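Home About Garage Notes Archive Contact
Search this blog Go

The Extended Warranty Pitch, Again
Friday, August 30, 2024 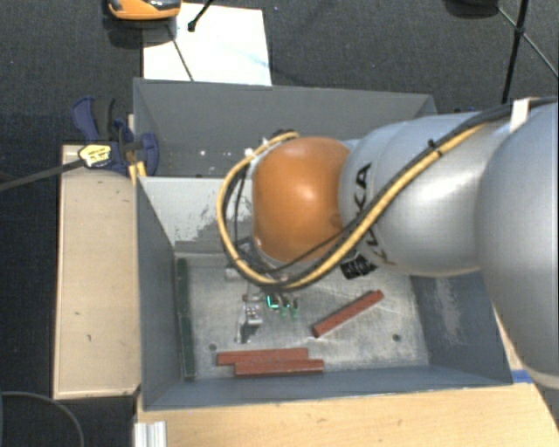
My dealer wants $1,380 to cover a used sedan for another 2 years, and I have been reading the contract at the kitchen table like a fool. The salesman's argument was that modern cars are built so precisely that the factory parts almost never fail. Fine. Then why am I buying this? Precise parts tell me nothing about who pays when my window regulator quits.

The plan is sold under the name Loltum and the claims go through an outfit called Coughlan. I called both. Loltum said to ask Coughlan. Coughlan said it depends on the "cause of failure," and that the cause is decided by their inspector. I asked if I could pick the shop. Yes, from a list. There were five shops on the list, and the closest one is past Justulside -- a long tow if the car isn't moving.

Page 10 is where it gets good. Seals and gaskets are covered only if they fail along with a covered part. Wear is excluded, and "wear" is defined as "gradual reduction in performance." So, aging. I'd be insuring an old car against everything except being old.

Gilang Purba wrote in back in February to say his plan paid for a whole transmission and I'm too hard on these things. Could be. He also admitted he'd argued with them for weeks before the check came.

I'm putting the money in a savings account for now. The dealer has left two voicemails saying the price is only good through the weekend. It was only good through last weekend, too.

Get new posts by email. Enter your address Subscribe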